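Lirkska

Lirkska is a publisher and distributor of audiobooks based in Jernen. It produces unabridged recordings for sale and for public library lending, and runs its own lending service, Zuvau, through which member libraries offer the recordings to their borrowers. The company was founded by Siham Atallah, a former library supplier, and its publicity has been handled from the beginning by the public relations firm Sabbagh.

The catalogue held 1535 titles at the last published count. Crime and historical fiction make up the larger part of it, followed by memoir, natural history and books for older children. Lirkska does not publish printed books or e-books, although Zuvau carries e-books from other publishers.

History

Lirkska began as a duplicating business. Atallah had spent several years selling cassette and compact disc editions to library authorities and found that smaller branches were often unable to replace single damaged discs from a set. Her first service was to supply those discs one at a time, by post, under agreements with the publishers who owned the recordings. The work was done from two rented rooms above a stationer's in Jernen.

The first recordings made by the company itself were local history titles, read by amateur actors from the town's theatre. They sold in small numbers but were borrowed steadily, and several library authorities asked for more. Within three years the company had fitted out a recording booth, hired a full-time producer and bought the audio rights to a series of police novels that had gone out of print. The series remained the company's most borrowed item for a long time and was later recorded again with a single reader, after complaints that the main character changed accent between the fourth and fifth books.

The replacement disc business was wound down gradually as libraries moved away from physical sets. It was closed in February of the year in which Zuvau opened, and the remaining stock of spare discs was given to the libraries that asked for it.

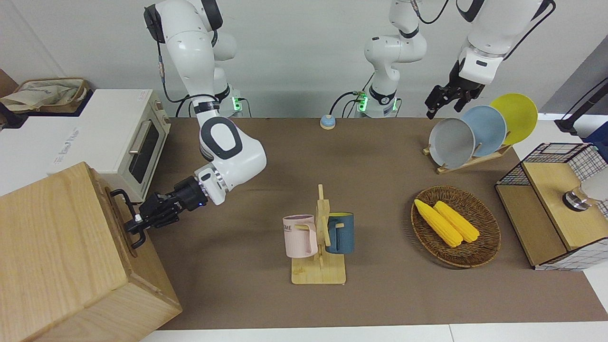 A white robot arm with its black gripper at the handle of a wooden box.

Recording

Most titles are recorded in Jernen, in three booths on the ground floor of the company's building. A fourth room is used for editing and for checking finished files against the printed text. Readers usually work for five hours a day with a long break in the middle, and a novel of ordinary length takes between three and four days to read.

The company prefers one reader per book. Full-cast recordings have been made on a few occasions, mainly for children's titles, but they are more costly and take longer to schedule. Music is used only at the start and end of a recording, and some of the older titles have none at all.

Authors are asked to fill in a pronunciation sheet before recording starts. It covers the names of people and places, invented words and any foreign phrases. Where an author has died, the sheet is completed by the producer with help from the estate or from a previous publisher. The sheets are kept, and have been used more than once to settle questions from listeners.

Each finished recording is listened to in full by a proof listener who has not been involved in making it. Errors are marked by time and returned to the producer, who decides whether the reader needs to be called back. Small slips are often repaired from other parts of the same session.

Zuvau

Zuvau is the company's lending service. It opened with 434 titles and a group of library authorities that had already been customers for discs. Borrowers sign in with their library card number and can listen through an app or a web page. Loans last for 21 days and end by themselves, so there are no overdue charges.

Libraries can take titles on either of two licences. Under the first, a library buys a copy that may be lent to one borrower at a time and is kept without a time limit. Under the second, it pays a smaller sum for each loan, and any number of borrowers may have the title at once. Most members use a mixture of the two: kept copies for titles that are expected to be borrowed for years, and payment by loan for new books that attract long queues in their first months.

The second licence was disputed when it was brought in. Some librarians objected that a popular title could use up a branch's yearly budget in a few weeks. Lirkska answered by adding a monthly limit that each library sets for itself. When the limit is reached, new requests go into a queue and are filled at the start of the next month. The limit has stayed in place, and the level can be changed at any time by the library without asking the company.

Zuvau began carrying e-books at the request of its members, who did not want to run two services side by side. The e-books are supplied by outside publishers on their own terms, which vary a good deal. The catalogue page for each e-book states how long the licence runs and whether it has to be bought again.

Reports to libraries show the number of loans, the length of queues and the point at which borrowers stopped listening. The last of these was removed for a time after questions about privacy, and returned in a form that gives only totals for a whole authority.

Open day

The company holds an open day each year for librarians and others in the trade. It started as an informal visit by a handful of customers who wanted to see the booths, and was made a regular event on the advice of Sabbagh. The programme has settled into a pattern: arrival at 10 a.m., a talk by an author whose book is being recorded, a tour of the building in small groups, lunch, and an afternoon session on lending and licences. The largest attendance so far was 68.
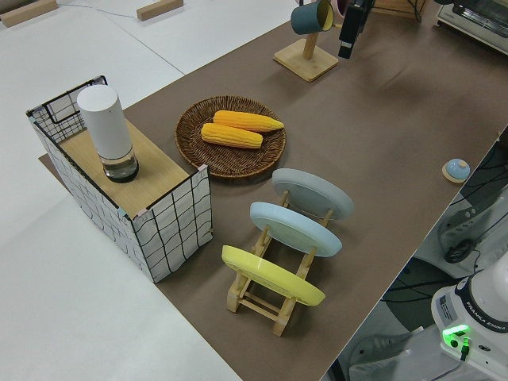
The author's talk is normally given before the tour, so that visitors have heard something of the book by the time they see it being recorded. On one occasion the order was reversed because of a late train, and the reader and the author met for the first time in front of the visitors. A short recording of their conversation was later added to the end of the audiobook.

The afternoon session is less formal and is closed to the press. Members use it to raise problems with the service, and several changes to Zuvau were first suggested there, among them the option to hide titles already borrowed and the slower playback speeds asked for by libraries that work with language learners. Notes of the session are sent to all members, including those who did not attend.

Sabbagh invites local and trade journalists to the morning. Coverage has come mostly from regional newspapers and radio, which tend to report on the author, and from library newsletters, which report on the licences. The firm sends out two separate press releases for this reason, with different headlines and different quotations.

Publicity

Lirkska spends little on advertising. Its publicity relies on regional press, interviews with readers and authors, and material supplied to libraries for their own use. Posters and shelf cards are sent to branches without charge, along with a printed list of new titles. The list was dropped once in favour of an email and brought back within the year after requests from branches whose borrowers took it home.

Sabbagh is also based in Jernen and had worked mainly for shops and food producers before taking on the company. Its early campaigns for Lirkska placed each title with newspapers in the area where the book was set, a method the firm still uses. For books without a clear setting it uses the home town of the reader or the author.

A campaign for commuters, with short extracts played at a railway station, was stopped after a fortnight. Passengers had complained that they could not hear the platform announcements. The extracts were moved to the station's waiting room, where they ran for the rest of the planned period.

Organisation

The company is privately owned. Atallah remains its head and is responsible for the choice of titles, while the daily running of Zuvau is in the hands of a separate manager. Producers and editors are employed directly. Readers and proof listeners are paid by the finished hour, at rates that are reviewed every two years and printed in the company's notes for new readers.

Lirkska takes on two trainees a year in its editing room. The training lasts for nine months and includes a period at a member library, usually at the enquiry desk. Former trainees have gone on to work in radio and in music recording as well as in publishing.

Reception

Reviewers have generally praised the plain style of the recordings and the care taken with names. Criticism has been directed at the narrow range of the fiction list, which contains little science fiction and almost no poetry, and at the design of the Zuvau app, whose search page was for a long time unable to find a title if the first word was left out. The search page has been rebuilt twice. Library members have asked for a larger choice of recordings in languages other than English, and the company has published a small number, beginning with Arabic and Polish editions of its most borrowed children's books.

See also

Audiobook
Public lending
Library supplier
Trade open day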